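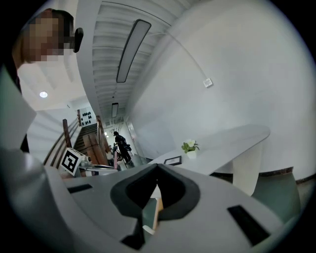

Abb. 3: Bild der Greiferkamera aus einer Begehung am Standort Imberg. Links am Greifergehäuse der quadratische Referenzmarker, dahinter Treppe, Flur und Empfangstheke. Gesicht verpixelt.

4.2 Aufnahmen in Durchgangsbereichen

Die in Abschnitt 4.1 beschriebenen Tischaufgaben wurden bei gleichbleibender Umgebung aufgezeichnet. Für die Schätzung der Kamerabewegung ist das der günstige Fall, weil der Hintergrund nah und meist texturreich ist. Im zweiten Teil der Erhebung wurde der handgeführte Greifer deshalb durch öffentliche Bereiche von Gebäuden getragen. Standorte waren Imberg und Kustitz. Insgesamt liegen 740 Sequenzen vor, von denen 97 für die Auswertung in diesem Abschnitt zurückgehalten wurden.

Abb. 3 zeigt typische Bedingungen. Ein großer Teil der rechten Bildhälfte entfällt auf eine weiße, gleichmäßig ausgeleuchtete Wand, auf der nur ein kleiner Kasten mit dünnem Kabel als Struktur verfügbar ist. Die Deckenlamellen liefern zwar viele Kanten, diese wiederholen sich jedoch und führen leicht zu falschen Zuordnungen. Brauchbare Merkmale liegen vor allem im Bereich der Treppe und an der Theke. Hinzu kommen Personen, im Beispiel eine im Nahbereich am linken Rand und eine weitere im Flur.

Der untere Bildbereich wird vom Greifer selbst eingenommen. Das Gehäuse ist starr mit der Kamera verbunden und würde, unmaskiert verarbeitet, als ruhender Hintergrund in die Schätzung eingehen. Wir verwenden eine feste Maske, die einmal je Gerät bestimmt wird. Der Marker auf dem Gehäuse bleibt innerhalb der Maske und dient ausschließlich zur Kontrolle der Kalibrierung: Verschiebt sich seine mittlere Position gegenüber der Referenzaufnahme um mehr als 7 Pixel, wird die Sequenz verworfen und das Gerät neu kalibriert. Am Standort Kustitz war das zweimal nach einem Wechsel der Kamerahalterung der Fall.

Personen werden in einem Vorverarbeitungsschritt segmentiert und aus der Merkmalssuche ausgeschlossen. Gesichter werden davor unkenntlich gemacht. Die Reihenfolge ist für das Ergebnis nicht gleichgültig. In einer früheren Fassung der Verarbeitung erzeugten die Blockkanten der Verpixelung stabile Scheinmerkmale, die sich mit der Person bewegten und die Lageschätzung verzogen. Der Bereich der Verpixelung wird nun um einen Rand von 20 Pixeln erweitert und vollständig maskiert.

Als Vergleichsverfahren diente die Schätzung ohne Personenmaske nach Shimada, wie sie auch in der Arbeitsgruppe Zumden eingesetzt wird. Beide Verfahren erhielten dieselben Bilder und dieselben Inertialdaten. Als Abbruch zählt jede Sequenz, in der die Lage länger als eine Sekunde nicht bestimmt werden konnte. Mit Personenmaske brachen 7 der 97 Sequenzen ab, ohne Maske 20. Die verbliebenen Abbrüche traten überwiegend bei schnellen Drehungen vor weißen Wänden auf. In diesen Fällen fehlen die Merkmale, und die Maske kann daran nichts ändern.

Eine Einschränkung betrifft die Nähe von Personen. Füllt ein Kleidungsstück einen großen Teil des Bildrandes aus, wird es von der Segmentierung nicht immer als Teil einer Person erkannt, besonders bei heller Kleidung und im stark verzeichneten Randbereich des Weitwinkelobjektivs. Rin Nagano hat solche Fälle von Hand nachmaskiert. Die Nachbearbeitung ist in den genannten Zahlen nicht enthalten; ihre Wirkung wird in Abschnitt 4.3 getrennt ausgewiesen.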